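作業ノート 帽子まわり

2019年4月24日 記入:Uliana

春の入れ替えで出す帽子の置き方を、今日ようやくまとめて試せた。結論から書くと、ろくろ目の入った濃い茶色の台がすごくいい! 先月3月の打ち合わせで Oddur さんが「帽子は台で半分決まる」と言っていて、そのときは大げさだなあと思いながら聞いていたのだけれど、机の上で並べてみたら本当に見え方が違う。忘れないうちに全部書いておく。

きっかけ

Meltden の棚は奥行きがないので、つば付きの帽子を平置きにすると、つばの先が棚板から飛び出す。通る人の袖に引っかかって落ちる。落ちるとつばの先に折れ癖がつく。折れ癖がつくと直すのに時間がかかる(直し方は後ろに書いた)。Chibuzor さんから「立てて見せられないか」と相談があり、倉庫の奥に眠っていた台を引っぱり出してきた。

台について

丸い土台に同心円の段がついていて、真ん中から短い木の柱が立つ形。上のほうにクリーム色がかった白い部分がある。この白いところが意外に効いていて、帽子の内側からほんの少し見えると、それだけで全体が軽く感じられる。土台が濃い色なので下はどっしり、上はふわっと。誰が選んだのか知らないけれど、いい趣味だと思う。

段のみぞには埃がたまる。乾いた布だと上をなでるだけで終わってしまうので、豚毛の細い刷毛で一周ずつ払ってから、固くしぼった布で拭いた。仕上げに蜜蝋をほんの少し。塗りすぎると帽子の内側に移るので、柱には塗らない(前に白い帽子でやってしまった。あれは悲しかった)。

柱のぐらつきも確認した。2台だけ根元がゆるんでいたので、はずして木工用の接着剤を入れ直し、一晩置くことにした。窓際の箱の上にあるのがそれなので、さわらないでください。

ピンクの「R」のキャップ

試着用の見本のうち、まず試したのがこれ。ゴシック体ふうの白い「R」の刺繍が前についたピンクのキャップで、私は最初に箱を開けたときから大好き。ピンクに白い文字というだけなら甘くなりそうなのに、字の形が硬いので、ちょっと生意気な感じになる。この組み合わせを考えた人に会ってみたい。

刺繍は表から見ると太さがよくそろっているし、指で軽くなぞっても引っかかりがない。Védís さんに見せたら、裏返して芯地のほうをずっと見ていた。刺繍の裏がきれいだと、かぶったときに額に当たらないのだそうだ。なるほど。

てっぺんには布でくるんだ小さなボタン。そこから縫い目が下りていくので、形を整えるときはこのボタンを起点にするとやりやすい。つばの中心とボタンと後ろの留め具が一直線になるように見る。これがずれていると、どんなにきれいに置いてもなんとなく落ち着かない。

向きは、つばを右に振って、前の「R」が右下を向くくらいに傾けたのが一番よかった。真正面を向けると文字は読みやすいのだけれど、証明写真みたいにかしこまってしまう。少し傾けると、つばのカーブと頭の丸みが両方見えて、急に表情が出る。しかもつばの下にもう一枚ピンクのつばがのぞいていて、この重なりの線がまたきれい。ピンクの下にピンク、その下に濃い茶色。色の順番だけでもう楽しい。 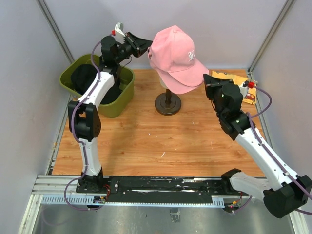
形の整え方(覚え書き)

1 頭の部分に薄紙を丸めて入れる。きつく詰めない。縫い目が外に張ってきたら入れすぎ。

2 ボタンを軽くつまんで、頭の中心を出す。引っぱらない。

3 つばは両手の親指と人差し指で、端から中心に向かって少しずつ。一度に曲げると芯に筋が入る。筋が入ったらもう戻らないので、ここだけは急がないこと。

4 折れ癖がついているものは、当て布をしてスチームを離して当て、手のひらで包んだまま冷めるのを待つ。待つあいだに別のことを始めると、だいたい忘れる。

5 後ろの留め具は、試着のあと必ず同じ位置に戻す。サイズがばらばらのまま並べると、後ろから見たときの頭の丸みがそろわない。

6 最後に粘着ローラーではなく洋服ブラシ。ローラーは刺繍の糸を起こすので使わない。

柱の高さのこと

並べてみて気づいたのは、低めの柱のほうがつば付きには合うこと。高いと帽子が浮いて見えて、下の空間ばかり目に入る。短い柱だとつばの影がちょうど土台の段にかかって、段の模様が影の中でゆるく見える。この影がとても好き。照明を左から当てるか右から当てるかでも変わりそうなので、Meltden の照明の位置を Chibuzor さんに聞いておく。

逆に、つばのないニット帽は低い台だと裾が土台についてしまう。こちらは Bolside から借りている背の高い台のままでいい。全部を同じ台にそろえたい気持ちはあるけれど、無理にそろえると帽子のほうがかわいそう。

Dougal さんの意見

昼に見に来て、開口一番「いいね、でも値札はどこに付けるの」。まったく考えていなかった! 留め具のベルトに細い糸で下げる案と、土台の手前に小さな札を立てる案を話した。ベルトに下げると後ろに隠れるので、手に取ってもらうきっかけにはなる。札を立てるほうは見やすいが、段があるので安定しない。みぞに差せる厚みの紙を Femside の見本帳から探してみる。Dougal さんは後ろに下げるほうが好みらしい。私は札派。

数のこと

Meltden の棚に出すのは8台の予定。直し中のものが間に合えば足りる。薄紙は700枚入りの束をひとつ注文した。多いようだけれど、Tapia の箱詰めにも同じ紙を使うので、余ることはないと思う。

残っていること

・接着剤を入れた台の確認。ぐらつきが残っていたら柱の根元に薄い木片をかませる。
・「R」のほかの色が届いたら、隣に置いて順番を決める。ピンクを端にするか真ん中にするか。私は真ん中に一票。
・Védís さんに刺繍の裏の見方をもう一度ちゃんと教わる。今度はノートを持っていく。
・豚毛の刷毛が減ってきたので追加。前回と同じ幅のもの。
・蜜蝋の缶のふたが固い。誰か開けて、閉めるときはゆるめにお願いします。

追記:帰りがけに Oddur さんにも台の話をしたら、うれしそうに木の話が始まって長くなった。胡桃の台をもう一種類持っているそうで、今度見せてもらうことになった。すごく楽しみ!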